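Trying out the Cedura hand at home

Several of you wrote after the last newsletter to ask whether we had got hold of the Cedura yet, and I am happy to say that we have, and that it has been taking up most of my evenings and rather too much of the family's patience ever since. I promised a proper report, so please put the kettle on, as I do tend to go on a bit when a new kit arrives.

For anyone who joined us recently, the Cedura is a hand and arm kit sold by Nonar, meant for people like us who want to do real handling tasks in ordinary rooms and who don't have a workshop to bolt things down in. You can buy it in 2 forms. The hand with its wrist module and cables is 2276 euros, for those who already own an arm that will take it, and the full set with the arm is 2997. Neither is pocket money, I know, and I had a long think before I put our name down for the loan scheme. Nonar lend the full set for a fortnight through their Verkport office, and you pay only the carriage, which seemed to me a very decent way of going about it.

It came in one large box, beautifully packed, with a printed booklet that somebody had obviously taken trouble over. I do love a printed booklet! The drawings are clear, the cables are named in the order you need them, and there is a fold-out page at the back for the finger settings which I ended up propping against the fruit bowl for the whole fortnight. Putting it together took me one evening, with a break for supper, and the only bit that made me mutter was the wrist connector, which goes home with a much firmer push than I was willing to give it at first.

I started with a cup, as I always do. A cup is a good honest test. It is light enough to be knocked over by a clumsy approach and smooth enough to slip, and everybody in the house has an opinion on how it ought to be picked up. The booklet suggests bringing the hand in low from the side with the fingers a little apart, then pausing just short of the cup before you close. 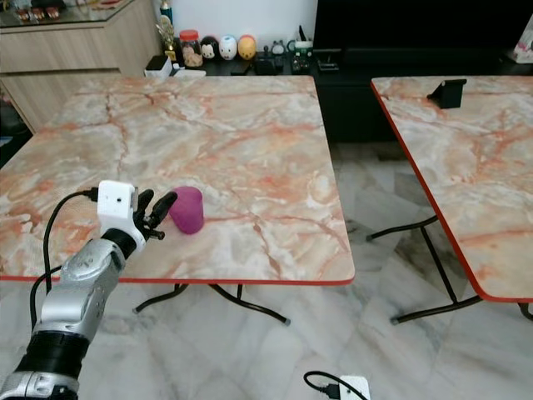
I found that pause much more useful than I expected. On our older Ahuja hand I had got into the habit of driving straight in and hoping, and you lose a good many cups that way. With the Cedura you can stop, nudge the wrist round by a whisker and carry on, and the movement stays smooth at very low speeds, without the little shudder that used to drive me to distraction. The fingers close one after another if you ask them to, or all together, and I preferred them one after another for anything round.

My grumbles are mostly about cable. There is plenty of it, and the run from the hand needs a generous loop so that the wrist can turn freely. If you make the loop too mean it tugs, and if you make it too generous it catches on things. Nonar do sell clips, but they are extra, and at this price I feel a handful might have been popped in the box. I also wished for a better word or two in the booklet about folding tables. Ours are perfectly good tables, but they do give a little when an arm changes direction, and I had to slow everything down by a notch before I was happy.

In the second week I moved on to working close to the floor, which several of you had asked about, and which I will admit I had been putting off. For this you want a plain gripper, and we used one with two blunt black fingers. Polished stone is a tricky surface to work over. It throws the light back at you, and the veins and grout lines can look for all the world like something that wants picking up, so I spent a good while simply bringing the fingers down open, looking, and going back up again. Do sweep first, is my advice, and then sweep again, as every crumb shows at that distance.

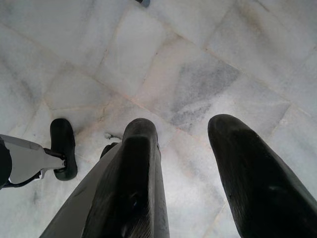 Fingers open over the marble, with a little crumb of something still on the grout line.

Joana Meireles, whom many of you will remember from our spring open day, came over to have a go and took to it far more quickly than I had. She felt the arm was a touch heavy to carry up a flight of stairs, and I would agree with her there, but she liked the controls very much and has gone off to talk her sister into sharing the cost of a set.

So would I buy one? If you already have a decent arm, I think the hand alone is the one to go for, and I would happily have kept it. For a complete beginner the full set is a lot of money in one go, and I would try the loan first and see whether you take to it. Nonar tell me there are still places for February. Write to me if you would like the form and I will send it on, along with my own notes on the finger settings, which are untidy but may save you an evening.

Newsletter of 14 Jan 2024 | Contact the editor | Copyright the authors | Back to top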